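Search the archive Go Advanced search
This site uses cookies to keep you logged in to the list archives. OK / Read more

Subject: Re: [small-homes] Snack jars in the living room, yes or no?

On the July thread, Yanling Hou wrote:

> We moved to Iltthorpe in the spring and the new kitchen has one
> cupboard I can reach without a stool. The snacks have ended up in bags
> on the counter, clipped shut when somebody remembers. My mother-in-law
> says to put them in jars in the living room, next to the TV, like she
> does. I am worried it will look like a shop. Does anyone here keep
> food out in the living room all year, and not only at New Year? What
> jars? Do the nuts go stale?

Yanling, yes! Do it! Your mother-in-law is right and I will happily say so to her face.

We've had ours out by the TV for a good long while now and I would never go back to bags. You see what you have, you see what's nearly gone, and people who visit help themselves without that awkward bit where I disappear into the kitchen and come back with a plate nobody asked for. My aunt used to do the plate thing and we all sat there being polite at it. With jars they just reach over.

On what to buy: clear plastic with a screw lid, wide enough for an adult hand. I started with glass from the Trurport market and they were lovely, and heavy, and I chipped two in the first month. Plastic is fine. Get different heights, because a row of identical ones really does start to look like a shop, and tall ones at the back with short ones in front means you can read the whole lot from the couch. I like a colored lid too. Red ones look cheerful even when the jar is down to its last layer of peanuts (ours often is).

Do the nuts go stale? Roasted ones, in my experience, only if you fill too big a jar. Small jar, fill it often. I keep the main bag in the kitchen with a peg on it and top up whenever I'm passing. Cookies are the ones to watch. If they get soft, 20 minutes in a low oven brings most kinds back, then let them cool all the way before the lid goes on or you're worse off than when you started. Sitthichai on this list swears by a spoonful of dry rice in a tea bag at the bottom of the jar, and I've tried it and think he's onto something, though I did once pour the tea bag into a bowl along with the crackers.

The harder part is everything else that drifts over to join the jars. A long low console is a magnet. Papers, remotes, little boxes, the red envelope you meant to put away. I've stopped fighting it completely and just give the jars one end and let the rest have the other. And keep the floor in front clear, that makes more difference than you'd think!

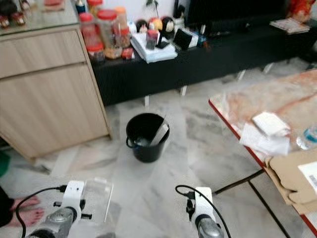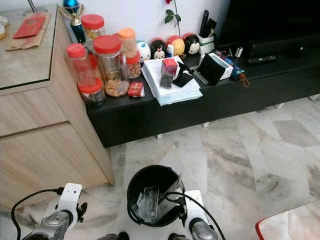
As for cleaning, I do the lids more than the jars. Fingers, salt, sugar, it all ends up in the ridges. An old toothbrush and dish soap, dry them upside down on a towel overnight. The jars themselves get a proper wash when they're empty, and I try not to pour new on top of old, even when there are only crumbs left.

One more thing, if your console is in the sun, move the jars to the shady end. I lost a whole batch of sesame candy to a west-facing window. It went in as pieces and came out as one piece.

Somebody asked further up the thread about the Nolleck stacking tubs. I had a set and gave them to my sister. They stack well, but you have to unstack them to get at the bottom one, and of course that's always the one people want. She uses them for buttons and loves them.

Yanling, do tell us what you end up filling them with. And if you find a decent source of the thin peanut brittle anywhere near Iltthorpe please post it here, I'd drive over for it.

Reply to list Reply to sender only
Get the monthly digest by email. Enter your address Sign up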